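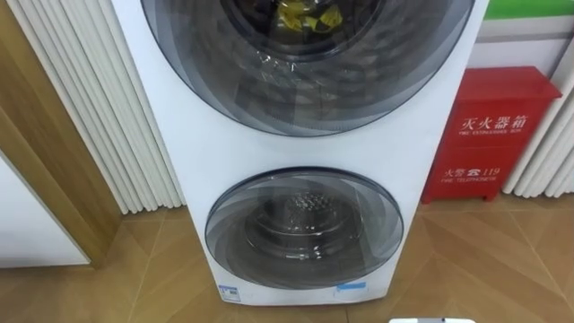 Speaker notes: Shared Laundry Rooms in Multifamily Housing
Presenter: King-fai Kwok, Resident Services, Sestadness Housing Association
Session time: 25 minutes, with questions held to the end

Opening
Welcome attendees and thank the hosts at Utar. State the purpose of the session: to report on the first year of the revised laundry policy at the Lencho and Urkeo properties. Printed copies of the policy are at the back of the room.

Slide 2. Background
The association manages 600 apartments across the two properties. Before the revision, laundry rooms closed at 8 p.m. and residents signed up on a paper sheet. Complaints to the office most often concerned missed turns and clothes left in machines overnight.

Slide 3. What changed
Hours were extended to 11 p.m. at Lencho. Urkeo kept its earlier closing time at the request of ground-floor households. Both properties moved to booking by phone or online. Pause here. Attendees from smaller buildings usually ask about residents without internet access; the phone line is covered on slide 5.

Slide 4. Survey results
The survey went out in May. Of 543 households contacted, 395 replied. Of those, 253 rated the new booking system as better than the old one. Do not read the full table aloud. Mention that dissatisfaction was highest among residents who work night shifts.

Slide 5. Open issues
Noise after 9 p.m. at Lencho. Phone bookings, which still require staff time each morning. Fees for missed bookings remain under review, and no figure should be given if asked.

Closing
Refer attendees to the handout for contact details. Take questions.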